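Call for Dog Owners and Helpers: End-of-Season Events at the Skirkside Pool

September 24, 2026
By the Skirkside Events Desk

The town of Vadholm is looking for people to take part in the planning and the running of its dog events for the coming year. We have organized the autumn dog walk along the canal for several years, and now we want to add a winter program and a spring dog wash in the yard of the Skirkside pool. For this we need dog owners who will test the program with us, and we need helpers who like to work outside, also when the weather is not so nice.

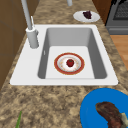 Notices, No. 113

You do not need to live in Vadholm. Last year many of our participants came from the villages on the other side of the river, and they were very welcome. You also do not need to have a trained dog. We ask only that your dog is calm enough to stand near other dogs for a short time, and that it has its vaccinations in order. If you are not sure whether your dog is suitable, write to us and describe it. We read every message, and we prefer that you ask first.

What we are looking for

We have places for 8 test owners with their dogs. Test owners come to four meetings between now and March. At each meeting we try one part of the program, for example the registration line, the small obstacle path or the drying area, and afterwards you tell us what was good and what was difficult for you and for the dog. A meeting takes about two hours. There is hot tea, and there is water for the dogs.

We are also looking for helpers. Helpers do not have to own a dog, but they should not be afraid of dogs, including large ones. The work is to set up fences, to guide people from the gate to the right place, to hold a leash when an owner needs both hands, and to put everything away in the evening. It is partly heavy work. Please tell us if there is something you cannot lift, and we will find another task for you.

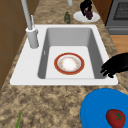

Helpers receive a meal on every event day. It is prepared in the kitchen of the Cantero hall, next to the pool, and it is simple food: soup, bread, something warm from the oven, and always one dish without meat. We eat together at the long tables after the dogs have gone home. Everybody washes their own dishes, so if you have eaten from a plate with an orange rim, please do not leave it alone in the bottom of the white sink. Dogs are not allowed in the kitchen at any time, and dog bowls are washed outside at the yard tap.

Payment and costs

Test owners receive a small thank-you of 480 crowns after the fourth meeting. If you miss one meeting because of illness, you still receive the full amount. Helpers on event days are paid by the hour at the normal rate of the town for seasonal work, and you need a bank account in your own name. Travel by bus is paid back when you bring the ticket. We can not pay for parking, but there is free parking behind the hall until it is full.

Your dog takes part under your own responsibility. You must have a valid liability insurance for it, and we will ask to see the paper at the first meeting. We supply towels, but many dogs are happier with a towel that smells like home, so you may bring one.

Who can apply

Test owners must be 18 or older. Helpers can be from 16, with a signed letter from a parent. We would be especially glad to hear from people with older dogs, because until now we had mostly young ones, and the obstacle path was maybe made too much for them. People who use a wheelchair or a walker are also very welcome. The yard is flat and the gate is wide, but the gravel near the fence is soft after rain.

How to apply

Send us a short letter or an email with your name, your telephone number and the days when you are normally free. If you apply with a dog, write also its age, its size and how it behaves with strangers. A photo is nice but not necessary. Please write "Ruvau" in the subject line. This is the name of the program, and without it your message can land in the wrong office.

You can also take a paper form at the pool entrance and put it in the green mailbox there. We answer within two weeks. If there are more owners than places, we will choose so that small, medium and large dogs are all present, and the others go on a waiting list.

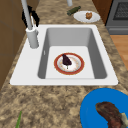
Kitchen sink, Cantero hall.

Questions about the work itself can be asked by telephone in the morning, extension 503. For questions about insurance, please write, so that we can check the answer before we give it.

Recent notices
Canal dog walk: new starting point
Skirkside pool: winter opening of the yard
Lost and found after the summer season
Seasonal work with the town of Vadholm: how to register

Contact | © 2026 Skirkside Events Desk, Vadholm | Back to top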